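What the open day at Ustville got right

I went to the Rerken open day in May expecting a trade show. I had seen enough robot arms behind glass to know how those go: music, a countdown, an arm that pours a drink, applause. Rerken had set its work up at a dining table in an ordinary kitchen, and the work was bowls.

The job was stacking and sorting dishes with two hand-held grippers. A person works them, the motions are recorded, and the recordings are used to teach a machine. The guide told us the team had 754 recordings of table clearing so far and considered that a small number. I believed it. I watched for the better part of an hour and came away with more respect for my own thumbs. 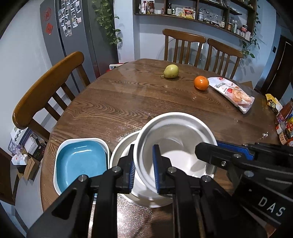
Honkanen, standing next to me, remarked that a dishwasher had solved this problem years ago and that the money would be better spent on one that loads itself. It is a fair complaint, and I heard two other visitors make it over coffee. But a dishwasher needs somebody to pick the bowl up first. Picking up is the hard part, and a thick round rim is not easy to hold with two stiff fingers.

What I liked was the lack of polish. At the Osorum demonstration I attended last year, every object had its own taped square and we were kept 8 feet back. In Ustville there was fruit on the table and groceries nearby, the way there would be at my house. If a machine is going to work in kitchens, it should learn in one.

I do have one objection. The visit ran 3 hours and we got ten minutes for questions, most of which went to price. I wanted to ask who does the recording, how long a shift lasts and what it pays. People are doing this work by hand, bowl after bowl, and an open day is a good place to talk about them. I have written to Rerken to say so.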